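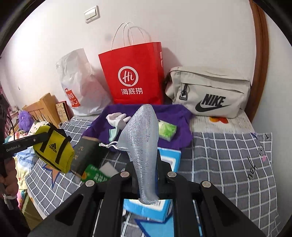
Darnisance opens its swap table in Drestura

DRESTURA, September 2022 — I've been wanting to share this one for weeks! Darnisance, my little mending and reuse shop, is starting a swap table for all the small stuff that piles up at home: drawstring pouches, shopping bags, tins, gloves that still have plenty of life in them.

It works like this. Bring in up to 3 things you don't need, put them on the table, and take home the same number. There's no fee and no sign-up (I hate forms as much as you do). Bags are my favorite part, because who doesn't have a drawer stuffed with them? Paper, plastic, fabric, all welcome, as long as the handles hold.

We tried the idea out with friends and neighbors first, and almost 50 items found new homes in 2 afternoons. I went home with a tin I had no use for and I love it.

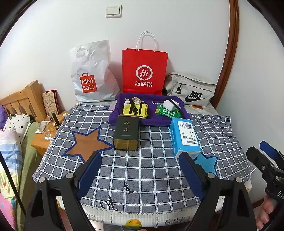 Bags along the back, smaller finds on the purple tray, at Darnisance.

Our friends at Plurnora are lending us shelves, and Dương, the tea shop next door, will keep a pot going for anybody who wants to sit and chat while they sort — please do, I like the company.

A few small requests: wipe out tins before you bring them, keep food packets sealed, and leave anything breakable at home for now. If you have a big load, call ahead and I'll clear some space.

The table is open every afternoon until 16 September, during normal shop hours. Come say hi!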